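1 Feb 2008

**Block room opens at the Plarville library**

I went down to the Plarville library this morning for the opening of the new block room, and I'm still a little stiff from sitting on the floor. It's the old periodicals corner, the one by the radiator, and they've cleared out the magazine racks and put in low tables, a big rug and more building blocks than I have ever seen in one place. The Dimaculangan Fund paid for the furniture and the blocks came from Nurer, the toy shop on the hill that closed its doors in October and had a stockroom to empty.

The opening was supposed to start with a short speech. It got about as far as the thank-yous before a bunch of four-year-olds went under the ribbon and started unloading the shelves, and the speech sort of dissolved after that (I didn't hear anybody complain). By the time I'd found a place to put my coat there was a long wall going across the rug and a very serious argument over whether it was a zoo or a parking garage.

The library signed in 113 people before lunch, which is a lot for this town on a cold morning. The room is only supposed to hold 30 at once, so there was a line back past the large-print shelves, and the front desk handed out paper tickets like at a deli counter. My own wait was long enough to read most of a gardening magazine — they've moved those next to the copier now, if you're looking for them.

What I liked best was the stacking table. It's the plainest thing in the room: cubes in solid colors, no letters or pictures on them, and a card taped up that says "How high?" The kids ignored the card and built sideways. The grown-ups took it as a dare. I watched a man in a good wool coat work on one tower for ages, breathing through his nose, and when it came down he looked around to see who'd noticed and then started over. I had a turn too and I'd rather not give my number, but I'll say that the first few are easy and then your hands start to feel enormous. Getting each cube square on the one below is the whole trick, and I kept nudging mine when I should have left it alone.

There were a few grumbles. The tables are right for small children and murder on adult knees, and it does get loud in there. The reading room next door can hear every collapse. The library says Evow, the carpet place, will be in to put down some padding, and until then there are free earplugs at the desk, in a soup bowl.

Blocks get wiped down at closing time, and anything chipped goes in the bin by the door to be sanded and repainted. Coats and boots stay outside the room. Snacks too, which caused the only tears I saw all morning.

The room is open to anybody with a library card, and you can get a card on the spot if you bring something with your address on it. Kids under 5 need a grown-up in the room with them, and that means in the room, not over at the computers.

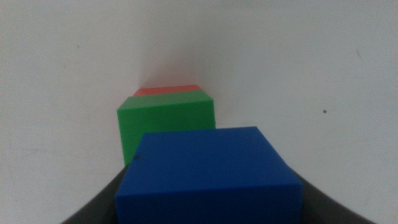 Red, green and blue blocks make a good starter row. 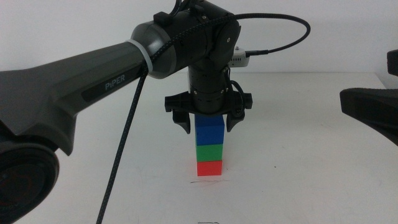

**Can we borrow the blocks and take them home?**

Only the boxed sets. There are 78 of them on the shelf behind the front desk, and they go out for two weeks on a regular card, same as books. Everything on the tables and the rug stays in the room.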